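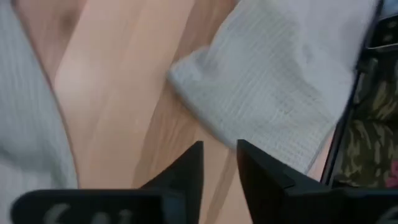 Desde Trastville nos preguntan si no habría sido más sensato elegir una sola pinza desde el principio y dedicar el invierno entero a programarla bien. La pregunta es justa y nos la tomamos con cariño, porque en el equipo la hemos discutido más de una tarde, así que empezamos el informe por ella.

Informe de avance para Histetti, 11 de febrero de 2020
Proyecto Zollesero: comparación de pinzas para el manejo de paños y toallas

Decidimos comparar porque la tela engaña mucho. Una pinza que levanta cajas con toda seguridad puede pasarse la mañana arañando la mesa sin pellizcar un solo pliegue, y eso no aparece en ninguna ficha técnica (¡bien que las leímos!). Probamos por tanto 2 pinzas de dedos paralelos, montadas en el mismo brazo y con la cámara en la muñeca: la de dedos rígidos, que ya teníamos, y la de yemas blandas que nos prestó Kobzar. Con cada una hicimos 300 intentos de agarre, 600 en total, casi todos con paños de tejido gofrado sobre la mesa de madera.

La pinza rígida nos ha dado una alegría que no esperábamos. Cuando el paño tiene un borde levantado, entra por debajo con limpieza y cierra donde debe. Cuando la tela está completamente plana, en cambio, resbala, y hay que bajar tanto que el brazo se detiene por exceso de fuerza. La de yemas blandas perdona mucho más la altura, aunque tiende a llevarse dos capas a la vez, y separarlas después nos cuesta casi tanto como el agarre mismo. Todavía no nos atrevemos a recomendar una de las dos, y preferimos decirlo así antes que adelantar una conclusión que luego haya que retirar.

De la cámara de muñeca estamos contentos, con un par de reparos. Los dedos tapan la parte baja de la vista justo en el momento del cierre, y los paños claros pierden relieve cuando la luz llega muy difusa. Hemos pedido una lámpara lateral, que debería marcar mejor los pliegues, y vamos a ensayar también un soporte un poco más alto.

El controlador es lo que llevamos con retraso. El cambio de una pinza a otra obliga a recalibrar a mano, y se nos han ido en ello 3 jornadas que teníamos reservadas para las toallas grandes. Esas pruebas pasan a abril, sin coste añadido para Histetti. Agradeceríamos, eso sí, que nos confirmaran pronto si podemos conservar las yemas de Kobzar hasta entonces, para no tener que desmontar el brazo entre una tanda y la siguiente.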